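Gönül Bayram has rented out the upstairs flat for six years and has let it furnished the whole time. The kitchen is the part tenants write to her about, so when we met in February she wanted to talk there.

“People think a furnished kitchen means saucepans,” she said. “What they want is somewhere to put a plate down.”

She redid the room on a budget of 800 pounds. The largest single item was the worktop, which cost 241 pounds from a local firm called Fallar, cut and delivered. She fitted it with her neighbour, Annag Urquhart, over two evenings. The tiles she left to someone else.

“I can paint and I can measure,” she said. “I can't tile. I found that out in the bathroom.”

The rest went on smaller things, a few second-hand. She keeps an inventory on one sheet of paper and goes through it with each new tenant – they sign it, she signs it, and it stays in a drawer.

I asked whether she had ever thought of letting the place empty. She had, once, after a tenant left a hot pan on the old worktop and scorched it through to the chipboard. The repair quote was 141 pounds and she decided to put the money towards a new one.

“I was cross for a week,” she said. “Then I thought, well, I never liked it anyway.”
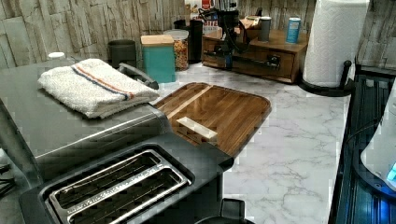
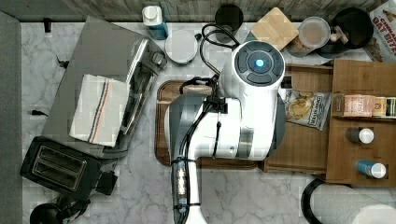
Bayram's rule for tenants is short: nothing hot goes straight on the worktop, and nothing gets cut on it either. The dark wooden board with the rounded corners is there for the cutting, and she asks that it is wiped by hand and never left to soak. She is less strict about the toaster, which can live wherever people like as long as the crumbs are emptied. Urquhart thinks she should put up a shelf and get some of it off the counter. Bayram says she will look at it in the summer, when the flat is next between tenants.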